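Notebook, March – soft goods collection, cushions and covers

Picked up from where Tanveer left the log. Total for the soft goods set is now 1,246 episodes, target still 1,583. I remain unconvinced that the target means anything. Khurram says it came out of the Osance planning sheet and I haven't found anyone who can tell me how it got into the planning sheet.
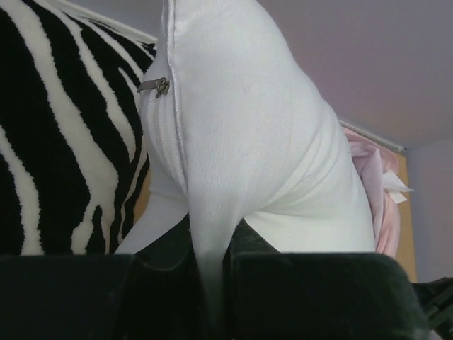
My main complaint is with the label "grasp ok". We give it whenever the fingers close with cloth between them. For the boxes that was fine. For a stuffed cover it says almost nothing. A pinch that has gathered a thin tail of fabric gets the same tick as one that has hold of the filling, and I would bet on very different results when the arm lifts. From the wrist view you mostly see a white bulge and some creases running out from the pinch. How deep the grip goes is hidden by the fingers themselves.

Went back through 60 of the older episodes with Tanveer and we relabeled by hand, separately, without talking. Three labels: cloth only, cloth plus filling, can't tell. We disagreed often enough that I don't want to train on it yet. He calls a grip from the creases. I'm not sure creases tell you that, and neither of us has checked it against anything.

Zippers. Kodima's notes say to treat the zipper as a landmark for orienting the cover. Maybe. White zipper track next to a white corded seam on white cloth is a lousy landmark. The metal pull does show up, grey with the slider darker, but a pull tab flops wherever it likes. If the model learns "go to the shiny bit" we will get a nice curve and a policy that falls over on the first cover with a plastic zipper. Want a batch with the zipper turned to the back before I believe any of it.

Clutter. Zebra plush on one side, pink fabric behind. Khurram likes the zebra because it's high contrast and easy to separate. My worry is the same fact from the other end – white against black stripes is easy, white against the off-white stripes is less so, and we have no count of which one the edge falls on. The Jafri segmenter reports a single score for the whole image, no help there.

Next:
– 110 episodes with plain backgrounds only, same covers
– split "grasp ok" in the logging tool, keep the old field so the Dradotmont scripts don't break
– log finger opening at close, every episode. Should have been on from the start
– ask Khurram whether failed lifts are being kept or dropped. I asked before and got two answers

Left the training run alone for now. Tanveer wants to start it on the old labels to have a baseline, fine by me as long as it's called that in the results table.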